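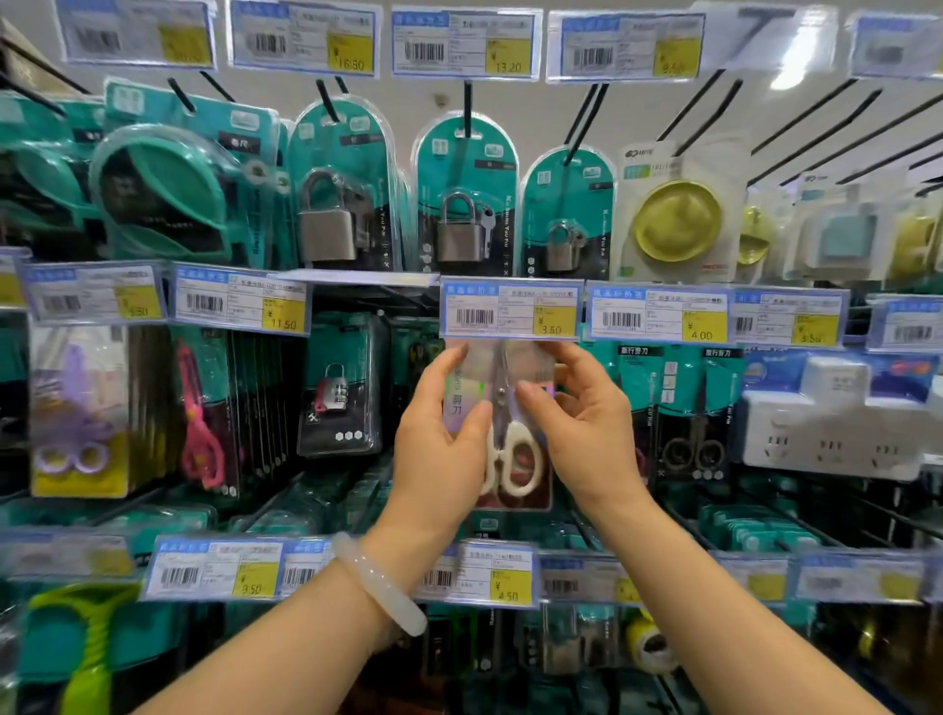

3 min read • 14 posts • October 2021

Rocío Rosales
Store fixtures, pegs, hooks, small hardware

1/ Thread on hanging small hardware, using a ¥3.50 pair of scissors. I plan peg walls for a living and most of the questions I get are about hooks, so this one is mostly hooks.

2/ The tag sits above the product. On a wall with several tiers, a price strip between two rows of goods can be read as belonging to either row. Pick one rule, tag over or tag under, and keep it for the whole wall. Mixed rules are the most common fault I write up.

3/ Both rules work. Tag over is easier to read when the packages are long, as the label stays near eye level on the upper tiers. Tag under is easier on the bottom tier, where a shopper is looking down past the front package anyway.

4/ Scissors in clear packs: blades up, handles down. The weight of the handles keeps the pack hanging straight. I tested the reverse on a spare panel in Jalthorpe with 20 packs of a similar size and they leaned against each other within one shift. Blades up also keeps the points away from the hand that takes hold of the lower half.

5/ That only holds if the top seal is sound. Press a thumb on the seal above the tips. If it gives, the whole carton goes back. One split pack on a peg usually means more behind it.

6/ People take a light pack off with both hands more than you would expect. One hand holds an edge, the other steadies the opposite corner. Leave enough space at the sides for fingers to curl around the front. I use a finger width each side as the minimum and do not go below it to fit another column.

7/ Hook angle. A rod that rises slightly toward the front keeps the packs on. Too much rise and the front pack has to be lifted and tilted to clear the tip, which is where hang holes tear. Check it with the peg full and again with one pack left. A worn backplate lets the rod sag under load, and you will only see it when full.

8/ Padlocks are the load problem on a wall like this. A large steel padlock in a blister with its key is heavy for its footprint, and three columns of them in a row put all that weight on one band of the board. I plan on 600 g per hook as a working limit for light single rods. Above that I move to a double rod with a crossbar. It is my own limit, so check it against your supplier's sheet.

9/ Tape measures next to padlocks is a normal adjacency: similar card height, similar depth, same brand color if you are lucky. The card for a tape is wide, though. Measure the card, then set the hook spacing. Doing it the other way around is how you get cards overlapping by a corner for a year.

10/ Padlocks and tapes up top, cheaper scissors lower down is a layout I see often and mostly leave alone. The price steps down as you go down the wall, and the quick purchases end up where a hand gets to them easily. The drawback is weight high on the panel, so fix the top rail first and check it again in January when you do the annual pass.

11/ Labels. Barcode on the left, price in a yellow box on the right is a good arrangement. Staff scan one end, shoppers read the other. What spoils it is glare. A glossy label cover under a ceiling light goes white from exactly one standing position, and that position is always in the aisle. Matte covers cost a little more. Ilir Babić ran both types at the Celtidside store and kept the matte ones.

12/ He also sent me his tag audit from that store, so with permission: 127 hooks on one wall, 60 of them holding a product that matched its tag exactly. Most of the rest were one column off. Somebody had added a hook at the left end, moved everything along, and left the strip where it was. When you shift a column, shift the strip in the same visit.

13/ Parts, as people will ask. I use Lüthi rods on metal pegboard and Dura label holders on the strips. The Dura clip is stiff — use a flat tool, your thumbnail will lose. I pay for both. Black rods show chips sooner than zinc but they disappear behind the goods, and most managers prefer that.

14/ Order of work for a new panel, copied from my sheet:
Top rail and backplates
Heaviest column first, loaded full
Set spacing from the widest card in each tier
Price strips, one rule throughout
Fill the light goods
Take one pack off every hook by hand and put it back
If a pack catches on the way off, drop the rod angle one notch and repeat.

Replies

Rocío Rosales
Correction to 7: I wrote backplate, but on slatwall the part that wears is the lip. Same symptom.

Rocío Rosales
To the three people asking about locking hooks for scissors: I don't use them at this price. The key gets lost and then staff cut the rod. Separate thread on that once I have found my notes on rod gauges.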